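Lesego Rampersad
8 Mar 2025

ok so a few people asked how the sorting went after we moved mum out of the Condori Road house. thread. typing this on a bus so bear with

1/ the house had 40 years of stuff in it. loft, garage, the cupboard under the stairs that noone had opened since I was at school. I gave myself a week. ha

2/ first mistake - started with photos. do NOT start with photos. lost a whole afternoon to one envelope from a caravan holiday and got nothing in the car

3/ start with the boring room. ours was the utility. old paint, dead batteries, 11 half used bottles of the same floor cleaner. no feelings about any of it. you get quick at deciding and it carries over

4/ three piles. keep, give away, tip. I tried having a "maybe" pile and by teatime everything was in it

5/ paperwork. mum had every gas bill back to the last house. I kept anything to do with the sale, the pension, tax, and her medical letters. rest got shredded. shredder died on day two, borrowed next door's

6/ my cousin Alcides Ticona did the garage. he's ruthless, I recommend getting someone ruthless who isn't a sibling. he found my bike though and wouldn't let me tip it so

7/ selling things: mostly not worth it?? the sideboard I was sure was worth something got one offer on Plavau and then he never turned up. gave it to the Wakenari shop in the end and they sent two lads with a van, lovely, took the beds too

8/ the one thing that did sell was the sewing machine. 200 quid, gone in an hour. mum was thrilled, bought everyone fish and chips

9/ skip hire was 293 for the big one from Brirelero, incl. the permit for the road. get the permit sorted early, ours took ages and the skip had to wait for it 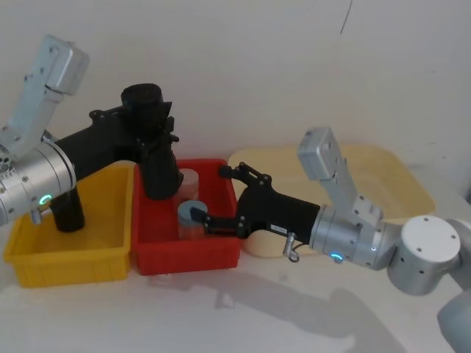 10/ How long did the whole thing take in the end?
Three weeks of evenings plus two full weekends, and the loft was most of that.

11/ stuff I'd do differently - label boxes on the SIDE not the top. keep the kettle out. ask mum about things while we're both stood there instead of ringing her every ten minutes about a vase

12/ she's got a lot less in the new flat and says she doesnt miss any of it except the big casserole dish. which I gave away. in september. still hearing about it

13/ my stop. will do the bit about closing the accounts and redirecting the post later, that was a whole other headache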